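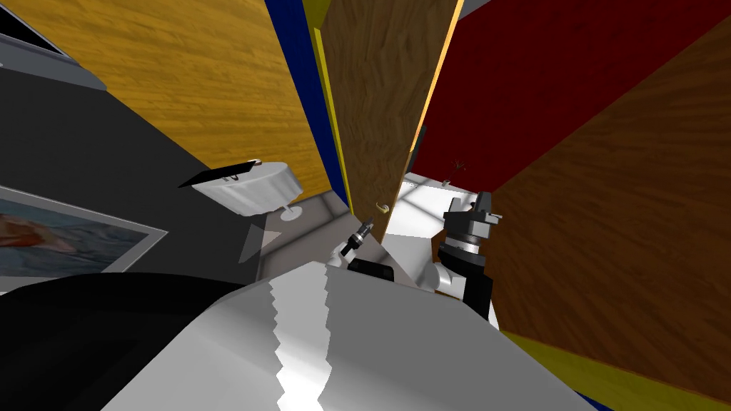 Why can't they just knock the old library down and build a new one by the weekend? Rongrong asked that, and it is such a good question that we are going to spend this whole page on it.

Before anybody in the town of Mostside can put up a big building, or even change an old one very much, they have to ask for a permit. A permit is a piece of paper from the city that says, "Yes, you may build this, and here are the rules." The new library on Lei Street will hold 70 reading seats and have 15 windows facing the park, so there was a lot to ask about!

First the architect makes drawings. An architect is a person who plans buildings, and the drawings show everything, right down to which way the doors swing. Then the people at the city read them slowly, with pencils in their hands, and send back questions. (There are always questions.)
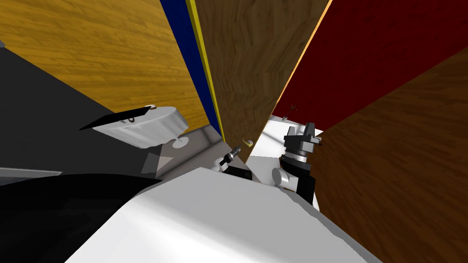

But what if the neighbors don't like it? Shuzhen Xue wanted to know, and she is quite right to wonder. That is what a hearing is for. A hearing is a meeting where anyone who lives nearby can stand up and speak, and yes, children may speak too. At the Mostside hearing in August, 80 people came, and one long and rather noisy part of the evening was all about where the bicycles would go.

After a hearing the architect often goes back and changes the drawings. The bicycle racks moved from the back of the library to the front, near the big tree, and the front steps got a ramp beside them so that wheelchairs and strollers can come in the same way as everybody else. 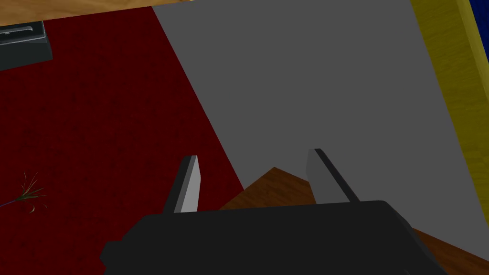 Then the new drawings go to the city again, and if all is well the permit is signed. Only after that do the diggers come. If there is a building site near you, look for a sign on the fence, and ask a grown-up to help you read what is going to be built there.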